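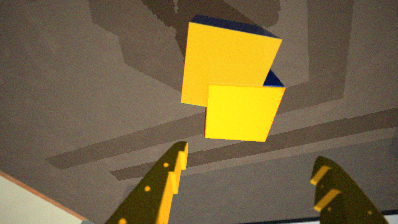 Storage racking, Gerlach depot, bays 1 to 8. Annual inspection, carried out with all bays in use and aisle traffic stopped. Loads are to sit square on their beams, with no unit overlapping another when viewed from the aisle. Two yellow cubes, one partly covering the other, show the overlap meant; a stack seen like this from the front is to be taken down and rebuilt.

Filed under: Warehouse & Storage / Inspection Records
3 April 2024 — by Eckhard Stüber

1. Uprights plumb, no dents or creases — Pass. Paint scraped on bay 3, metal sound.
2. Base plates bolted to floor — Fail. One bolt missing at bay 6. Bay to be unloaded until refitted.
3. Beam locking pins in place — Pass. Two pins replaced during the visit.
4. Beam sag under load — Pass. Worst reading at bay 4, within the limit on the maker's drawing.
5. Load notices fitted and legible — Fail. Notice at bay 2 faded. It should read 1,000 kg per level.
6. Gap between load and rear mesh at least 150 mm — Fail. Measured 129 mm at bay 7, top level. Pallets to be moved forward.
7. Column guards on aisle ends — Pass. Guard at bay 1 loose, tightened on site.
8. Pallets free of broken boards — Pass.

Items 2, 5 and 6 to be closed before the end of April. Bay 6 stays out of use until item 2 is signed off.

Related records
Eden depot: ladders and steps
Wunden yard: loading dock plates
Stundix store: fire doors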